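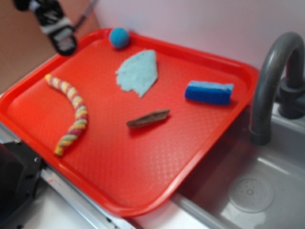

Kindum 防滑纹塑料托盘使用评测报告

一、评测背景

本中心下设的日间活动室及附属茶水间长期使用不锈钢托盘盛放杯具、清洁用品和小件教具。原有托盘边缘较低，圆形物品容易滚落，且搁置在台面时声响较大。十一月，物品管理组经比较后，购入 Kindum 橙红色塑料托盘三只，分别配发至茶水间、手工室和感官活动室，试用期满后由 Tincuța Dinu 汇总各室意见，形成本报告。

本报告仅就托盘的日常使用表现作出评价，供各部门采购时参考。托盘由本中心自费购买，供货方 Dobre 未参与评测。

二、外观与结构

托盘为橙红色，四周边缘隆起，转角圆滑，盘面布有细密的菱形纹理。该颜色在白色台面上十分醒目，便于工作人员辨认托盘所在位置，也便于视力较弱的使用者分辨盘面与台面的界限。蓝色海绵、浅蓝色布片等冷色物品置于盘中，轮廓清楚，取用时不易遗漏。棕色小件与盘面的反差相对较弱，手工室反映在傍晚光线不足时须留意。

菱形纹理在光照下有柔和反光，未见刺眼现象。各室对外观的评价总体良好，惟感官活动室认为颜色偏于鲜艳，个别使用者初期注意力集中于托盘本身，对盘中物品兴趣不大，数日后有所改善。

三、使用表现

（一）盛放小件物品。感官活动室以托盘陈列不同质地的物件，常用者包括蓝色小球、布片、海绵以及彩色编绳。小球在托盘平放时基本能够停留原处；托盘倾斜时仍会滚动，但多被边缘挡住。编绳等较长物件可以弯曲摆放，盘面空间足够，各物件之间能够留出间隔，便于使用者逐一触摸和辨认。

（二）水槽旁使用。茶水间台面较窄，托盘须斜放，盘边有时搭在水槽边沿之上。此种摆法在盘内物品较轻时尚属平稳，但本中心不建议在盛放杯具时采用。购置前应先行量度台面，确认托盘能够完整平放。

（三）搬运。托盘自重较轻，单手可以提起空盘。盛满杯具时，应双手握持两侧。边缘圆滑，手感舒适，但湿手握持时略显打滑。盘面纹理对杯底有一定的止滑作用，对盘边握持则并无帮助。

四、清洁与维护

清洁是本次评测中意见较为分歧的一项。茶水间使用海绵蘸取普通洗涤剂擦拭，清水冲净后晾干，效果令人满意。手工室反映，胶水和黏土碎屑容易嵌入菱形纹理，须用软毛刷沿纹理方向反复刷洗，所需时间较平滑托盘为长。试用期间累计清洗 100 次，未见褪色或明显变形，盘面中央有轻微划痕，不影响使用。

本中心未使用洗碗机清洗该托盘，亦未接触高温器皿，故对上述两种情形不作评价。

五、与同类产品比较

此前手工室曾使用 Skikon 平面托盘。该产品表面光滑，擦拭方便，但边缘低矮，球类和珠类物品经常滚落地面。两者相较，Kindum 托盘更适合盛放零散小件，Skikon 托盘更适合绘画、涂胶等易产生污渍的活动。Friederike Fröhlich 建议手工室两种托盘并用，该建议已获采纳。

六、价格与采购意见

经核算，如按各活动室实际需求统一配置，预算为 1,960 元，包括备用托盘及软毛刷。就现有质量而言，该价格可以接受。

综合各室意见，本中心对该托盘给予“推荐采购”的评价，并提出以下事项，请各部门注意：

1. 茶水间每次搬运杯具前，应检查托盘底部是否有水渍。
2. 手工室使用胶类材料时，应在盘面加铺垫纸。
3. 感官活动室的托盘应专用，不得与茶水间混用。
4. 收纳时可以叠放，叠放前须彻底晾干。

各部门如需追加配置，请于每周五前将数量报送物品管理组。

物品管理组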